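Why did the gripper drop the tray?

Hello again! I work on grippers, the pinchy hands that robots use, and today I'm going to tell you about a fault that drove me up the wall all through February.

Our gripper has two fingers. They squeeze together, a bit like when you pick up a crisp between your finger and thumb. Each finger has a dark pad on the inside, and the pad does the gripping. Think of the soles of your trainers - new ones grip, worn ones slide!

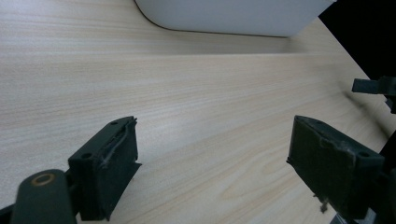

What went wrong

We asked for 200 lifts of a see-through plastic tray. The first 33 were lovely. Then the tray started to slip, and on the next Wednesday it went clattering onto the floor (I jumped so high I spilt my tea). Everybody blamed the computer program, me included, and I spent a whole afternoon reading it line by line. There was nothing wrong with it.

Then my friend Mahtab Esfahani looked at the pads with a magnifying glass. The edges were worn and scruffy. Pads rub against things every time the fingers close, so bit by bit they get tatty, and smooth plastic is really hard to hold if your pads are tatty.
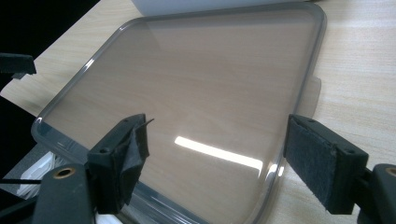
Slipping isn't just annoying, though. If a robot drops something heavy, it could land on a foot. And if you see a robot struggling, please don't reach in to help! It can't tell your fingers from a tray. Find the stop button, press it, and wait until everything has stopped moving.

Now we check the pads after every 15 lifts and swap them when they look ragged. I keep the old ones in a jam jar on my desk, and it's getting rather full.

More to read
Lerberg, the robot that got lost
What does a stop button do?
Nazari and the squeaky wheel
How robots feel things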